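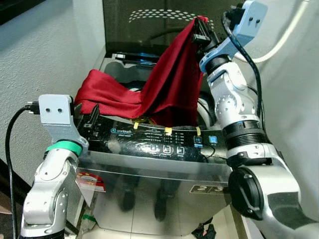 Projects > Town Walls > Farnadora > Progress reports

Farnadora Town Wall and Plurko Gate: second progress report to the Allora Trust

2025-12-18

6 shares | 2 comments

Work since the last report

The scaffold on the outer face of the Plurko Gate went up at the end of the summer and is still in place. It was meant to be down by now. The reasons are given under Programme below, and the effect on the budget is set out near the end.

The stretch of wall between the gate and the river tower has been surveyed along its full length of 189 metres. Both faces were drawn stone by stone where they could be reached from the ground or from the scaffold, and the wall walk was drawn in plan. The drawings have been checked on site and a set is lodged with the town library. They replace the old survey, which showed only the outer face and left out the section behind the former tannery.

The survey found 83 places where the facing stone has come away from the core or is loose enough to be moved by hand. Each has a number on the drawings and a line in the repair schedule. Most are in the upper courses, where rain has been getting in through the wall top. The worst group is directly above the footpath. The path was closed as a precaution and a signed diversion put in through the churchyard. We have had a few complaints, mainly from people who use it to reach the lower car park, and the diversion signs have been moved once to make them easier to follow.

Vegetation has been cut back from the wall top and from the foot of the inner face. Ivy with stems thicker than a wrist was cut and left to die in the joints, as agreed with your adviser, and will be taken out as each section is repaired. Pulling it now would bring facing stone down with it. A small fig growing out of the side of the river tower has been treated in the same way.

The Plurko Gate

The gate has been the main effort on site. Mészáros, the masonry contractor, began on the east jamb and worked up to the springing of the arch. The cement pointing put in during the last century has been cut out by hand on the whole of the outer face. It was harder than expected and in places had taken the edges off the stones with it when it cracked. Where the damage was only at the surface the stones have been left alone. Six stones were too decayed to carry load and have been replaced with new stone from the same bed as the originals. The new pieces were dressed to match the coursing and have not been artificially coloured. They stand out at present and will do so for some years.

The mortar is a hot-mixed lime made on site. Two trial panels were made on the inner face of the wall, low down, and left through the wet weeks of autumn. The first was too pale and rather soft. The second, with a coarser sand and a little crushed brick, was closer to the medieval mortar found in the core and has been used since. Both panels remain and can be seen on any visit.

Once the pointing was out it was possible to see that the arch had been rebuilt. The lower voussoirs have fine diagonal tooling and the upper ones are plainer and slightly narrower, with a thin bed of slate used to make up the difference. Above them the line of an earlier, steeper arch can be followed for a short distance on the west side. Nothing in the written sources mentions a rebuilding. The town accounts for the likely period are missing, so for the moment the two phases can only be put in order and not dated.

The portcullis groove was cleared of rubble and nesting material after a check that no birds were using it. It runs lower than the present road surface, which confirms that the medieval roadway was well below the modern one. We have not dug to find it. A small trench is proposed for next year on the verge just inside the gate, where there are no services, and a separate note on this is with your adviser for comment.

The river tower

Only urgent work has been done here. The cracked lintel over the lower doorway has been propped in timber and tell-tales have been fixed across the vertical crack in the north wall. Readings so far show slight opening and closing with the weather and no steady movement. We will go on reading them through the winter before deciding whether the wall needs to be tied. If it does, the ties would be stainless steel, drilled in from the inner face, and we would come back to you for approval first.

The vault of the ground-floor room is sound. The floor above is not safe and the stair has been closed off with a locked gate. The old wooden door, which had been off its hinges for a long time, has been moved into the site store to keep it dry.

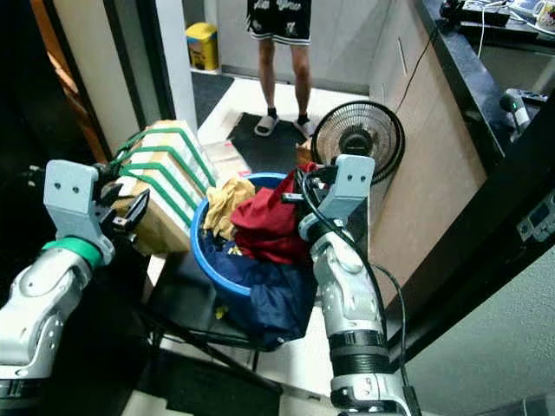
Blue basket of clothing on the table.

Recording and finds

Everything taken out of the wall core has been looked through before being bagged or reused. Most of it is building waste: broken roof tile, lime lumps, a few pieces of moulded stone. The moulded pieces come from window surrounds and may be from the priory, which lost much of its stone to the town after it closed. One has a mason's mark which also appears twice on the lower part of the gate. If the marks were made by the same hand, the priory windows and the first phase of the gate were worked at much the same time. A drawing of the mark has been sent out for comparison with others in the district.

There was a little pottery, all of it in small and worn pieces, and part of a clay pipe from a joint near the top of the wall. The pipe only shows that somebody repaired or sat on the wall after tobacco came into use. No coins or metalwork have been found.

A photographic record is kept for each section before, during and after repair. The file names follow the numbers on the survey drawings. The first batch has been handed over for the archive and the rest will go when the gate is finished.

Access and public events

Guided walks along the open part of the wall were held through the autumn and were well attended except on the wettest afternoon, when the walk was cut short at the gate. People asked most often about when the footpath would open again, and after that about the new stones. A panel explaining the replacement stone has been fixed to the hoarding and seems to have helped.

The local schools were offered visits to see lime being mixed. One took this up and another has asked to come in the spring. The workshop on lime pointing for owners of old houses in the walled part of the town was full, with a waiting list, and we would like to run it again from within the existing learning budget.

The leaflet has been rewritten. The old version repeated the story that the gate was built in a single winter to keep out a besieging army. There is no evidence for this and the new text says so briefly. The draft is with you and we would be grateful for any comments before it goes to print.

Programme

The gate is six weeks behind. Part of this was the cement pointing, which took far longer to remove than was allowed for. The rest was weather. Lime work stopped as soon as night temperatures began to fall close to freezing, and the newest pointing has been covered with hessian and sheeting. Mészáros will check the coverings through the winter and after any high wind - the gate passage acts as a funnel and one sheet has already had to be refixed.

Stone cutting goes on under cover in the meantime. Pointing will not start again until the risk of frost has passed. In February we will review the forecast with the contractor and agree a date for going back to the arch. The scaffold will then move to the section above the footpath, so that the path can be opened again as early as possible. We had first planned to work along the wall in order from the gate, and the change adds one extra scaffold move.

Budget

Spending is within the approved total. Scaffold hire is over its line on account of the longer stay at the gate, and the extra move described above will add to this. The survey came in under its line, and vegetation clearance cost less than allowed. Taken together these do not quite cover the overspend, and we ask for permission to draw the difference from contingency. The figures are in the attached table. No other call on contingency is expected before the next report, though the river tower could change that if the readings show movement.

The claim for this period has been sent separately with invoices. The retention on the survey contract has been released.

Risks

The main risk is still loose stone above the footpath. The fencing is checked each morning the site is open and after storms. It has been pushed aside on two occasions by people taking the short way through, and heavier panels are now in use at the lower end.

The second is the supply of matching stone. The bed we are using at the quarry is thin and the quarry cannot promise more once the present face has been worked. We have therefore ordered enough for the whole of the repair schedule now, and it will be stored on pallets in the yard behind the tannery. This brings some spending forward from next year but does not change the total.

Bats were recorded in the river tower in the summer. No work will be done in the upper part of the tower until the ecologist has been back, and the licence position is to be confirmed after that visit.

Decisions requested

Approval to draw on contingency for the scaffold, as set out in the table.

Agreement to bring forward the purchase of stone.

Comments on the leaflet text and on the proposed trench inside the Plurko Gate. The trench needs separate consent, and the application can go in as soon as we have your adviser's reply.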